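Chapter 6
Collecting Examples: Where the Data Comes From

I learned to drive from my aunt, in a parking lot, and for the first half hour she didn't say a single word. She drove and I watched her hands. Then we swapped seats, and I did a terrible version of what she'd done. I think about that afternoon a lot when I teach this chapter, partly because imitation learning works in much the same spirit and partly because my aunt was a very good demonstrator. She braked the same way every time!

Up to now in this book we've been handed our data. In Chapter 4 you got a tidy folder, you loaded it, and off you went. In this chapter you have to go out and make the folder yourself, and I'm warning you early that it takes longer than the training does. The first set I ever collected had 1,350 examples in it. I ended up throwing away 429 of them (more on that painful weekend in Section 6.4), and I'd have thrown away fewer if I had thought harder before pressing record.

Our running task is the one we call Gundard, after the street our old lab was on. There's a cabinet with a drawer, a tray, and a small yellow cube. The job is to get the drawer open, put the cube in it, and push the drawer shut. You could explain that to a four-year-old in one breath. Getting it into a form a learning system can use is going to take us the next forty pages.

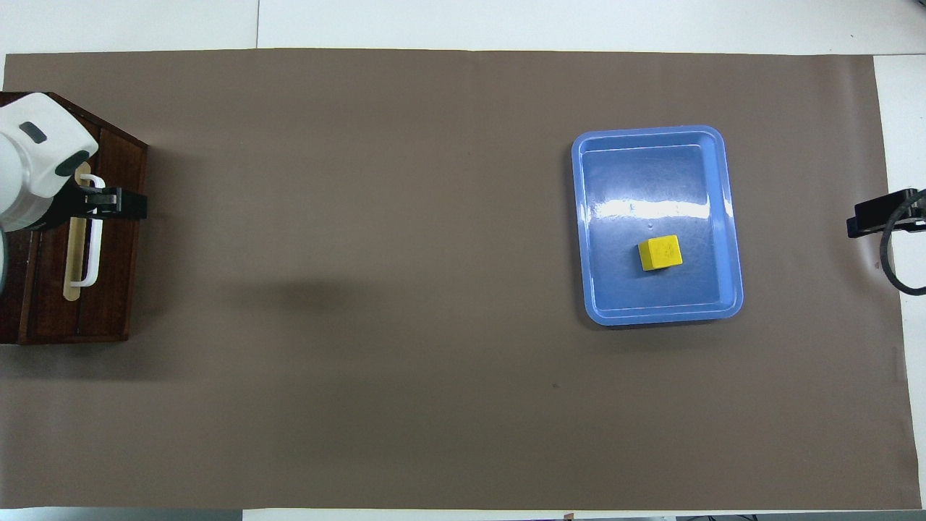 6.1 WHAT COUNTS AS ONE EXAMPLE?

Let's start with the word itself, because people use it loosely and then get into arguments. When I say "example" in this chapter, I mean one full run of the task, from the starting pose to the finish, with everything recorded along the way. Some books call this an episode or a demonstration, and I'll slip into both of those, sorry. A single moment inside the run - one set of camera views plus the joint positions that go with them - is a step. A run has many steps. If you tell me you have 1,000 examples and you mean steps, we are going to have a very confusing phone call.

So where does a run begin? In Gundard it begins with the drawer closed and the cube somewhere in the blue tray. I say "somewhere" on purpose. If you set the cube down in the same corner every time, your system will learn that corner beautifully and be lost anywhere else. My students at Indham used to drop it in from a few inches up and leave it wherever it rolled, and I still like that method, though it does favor the middle of the tray a bit. Turn the cube as well as moving it. A gripper with two fingers cares a great deal about which way the sides are facing.
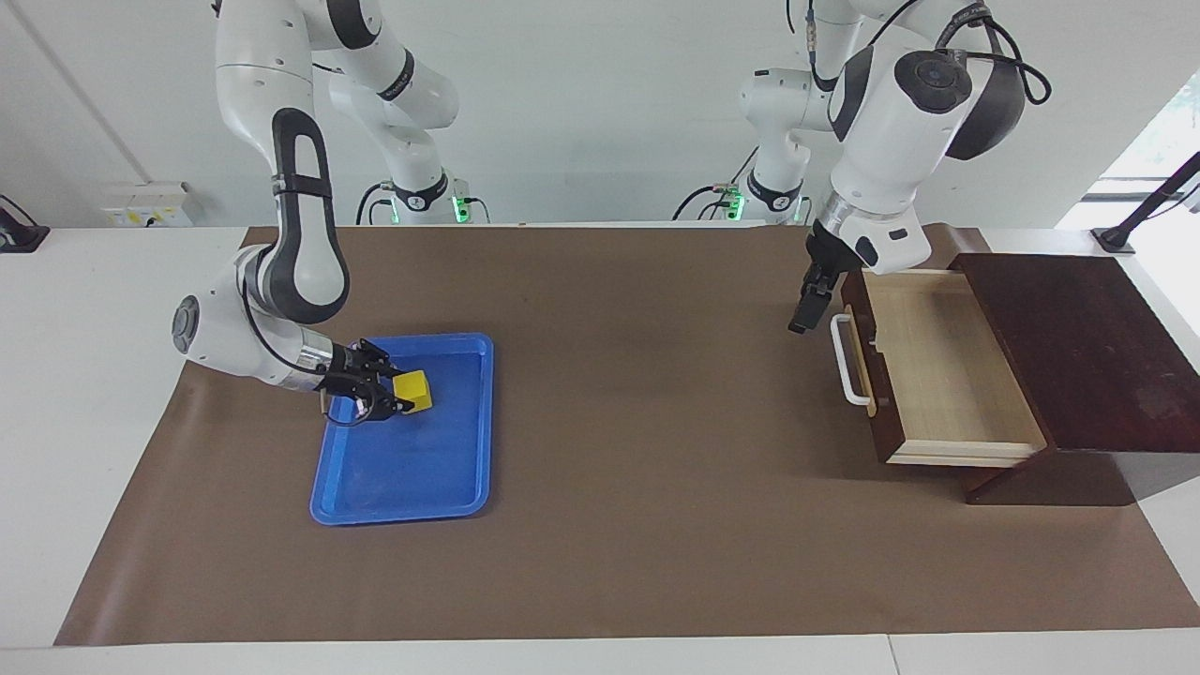 Where a run ends is harder. Is the task over when the drawer is shut, or when the arms are back where they started? I go with the second one, and I'd ask you to do the same for the exercises so that our results line up. Stopping early saves you a few seconds per run, but then the system never sees what to do with itself after the drawer closes, and you'll meet that problem later at a much worse time.

Now, two arms. With one arm, the order of events is simple: open, fetch, drop, close. With two, one arm can be working on the drawer while the other goes for the cube, and suddenly there are several perfectly good ways to do the same job. You might do drawer first on Monday and cube first after lunch, without noticing you've switched. Each run looks fine by itself. Mixed together, they can pull a simple model toward some mushy average of the two, and that average may not be a good way to do anything.

My advice for a first set is to pick one order, write it on a card, and tape the card where you can see it. Once you have 116 clean runs that way, train on them and see what you get before you collect any more. Then, if you want variety, add it deliberately and label it. The Oluris recording tool, which we'll set up in Section 6.2, has a notes field for every run, and I would like you to use it even when you're tired.

One last thing before we set up. Keep the runs that go wrong, at least for now. Mark them as failed and put them in their own folder. We'll want them in Section 6.5, when we talk about recovery, and a fumbled grasp that gets fixed halfway through can be more useful than you'd expect.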